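Thread, Thursday, November 16, 2023

1/
I spent most of this fall teaching a Rantala arm to pick up small flat pieces and drop them in a cup. I tried moving it by hand and I tried driving it by remote. Notes on both, mostly for people setting up their first one at home.

2/
Setup: one Rantala arm with a two-finger gripper, a camera near the wrist, a round table, a desktop computer. Recording is done in Plostis. Training runs overnight on the same machine. No lab. It is the room I also eat in.

3/
By hand means you put the arm in its loose mode, hold it behind the wrist, and move it through the task yourself. The joints get recorded as you go. You don't need to learn any controls. My first usable pick came on the first evening.

4/
The trouble is your own arm. It gets into the camera view, and then it is part of what the robot learns from. My first 262 recordings have my sleeve in them. The trained model waited at the start of each run and did very little. I threw the whole set out.

5/
You can get around this. Record the joints by hand, then have the arm play the motion back with nobody touching it, and record the camera during playback. It works, but every pick takes double the time and you have to put the pieces back exactly where they were. I was bad at that part.

6/
So I switched to remote. I use a handheld game controller. The stick moves the gripper left, right, forward and back, one pair of buttons does up and down, another pair does open and close. Wrist rotation is on a trigger and I wish it weren't.

7/
It felt slow and clumsy for the first week. I overshot everything. What helped was turning the speed down to a level that seemed silly, and leaving it there until I stopped thinking about which button was which.

8/
Rule I wish I'd had from the start: if you fumble a pick, either throw the recording away or recover properly and finish the task. Don't sit there thinking with the gripper hovering. The model copies the hovering.

9/
I do keep some clean recoveries. Miss, back up, open, try again, done. Once I added those, the arm started going back for pieces it had missed. Before that it closed on air and carried the air to the cup.

10/
Drive from the camera view. I looked straight at the table for weeks because it was easier. But then you're using information the robot doesn't get. If I can't tell from the monitor where the piece is, the model can't either.

11/
What the view gives you is the fingertips at the bottom and a lot of white table. With the fingers closed you can still see a sliver of white between them. That gap is what I aim with. I line it up on the piece, back off a little, open, go down. 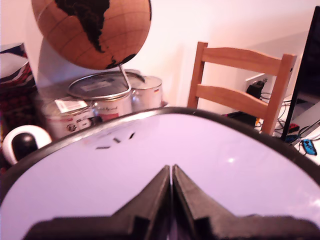 12/
Things in the background. My room has a cork globe, some metal pots and tins, and a wooden chair along the wall, and the camera sees them over the rim of the table. I left everything in the same place for the first good set. Then I moved the chair to vacuum and the success rate dropped hard.

13/
I haven't cleared the room. I shift things between sessions now. Chair left, chair right, globe turned, curtain open, curtain shut. After two weeks of that the model stopped caring much about the chair. Late afternoon light still bothers it.

14/
White tabletop: good for seeing dark pieces, bad for glare. A bright spot from the lamp can land right where you want to pick. I tried a matte cloth and the fingers caught on it, so I went back to the bare top and moved the lamp.

15/
Numbers, for those who asked. The current set has 685 recordings, all by remote. I threw out 342 others along the way for hovering, bumps, or me pressing the wrong button. That doesn't include the sleeve ones.

16/
Keep a written log. Date, lamp position, what changed, anything odd. Plostis has a notes field for each recording and I ignored it until March of this year, on an older project, when I had to guess which files had the old fingertips. I guessed wrong.

17/
Stop when you're tired. My recordings after dinner are measurably worse than the morning ones. The paths wander and I squeeze before I'm all the way down. I do 2 sessions a day now, both before noon.

18/
Someone from the Prurkham robotics meetup told me to get an Elow leader arm, where you move a small copy and the big arm follows. I tried one at the meetup for an hour. Much better for wrist rotation. You feel where the joints are without looking. It costs more than I want to spend this year.

19/
If your task is just pick and drop from above, a game controller is fine. If you need to tilt, pour, or turn something over, save up for the leader arm or go back to moving by hand with playback. I would not try pouring with a thumb stick.

20/
I still use hand guiding for one thing, which is setting the start pose. Loose mode, push the arm where I want it, save. Takes a few seconds. Every recording begins from there with the fingers closed.

21/
Next on the list is stacked pieces. Right now it treats two on top of each other as one and takes both. I think I need recordings where I deliberately slide the top one off first, and I haven't found a way to do that with the controller that looks the same twice.

22/
Replies are open. If you've done stacked flat parts with a two-finger gripper, I'd like to know what fingertips you used.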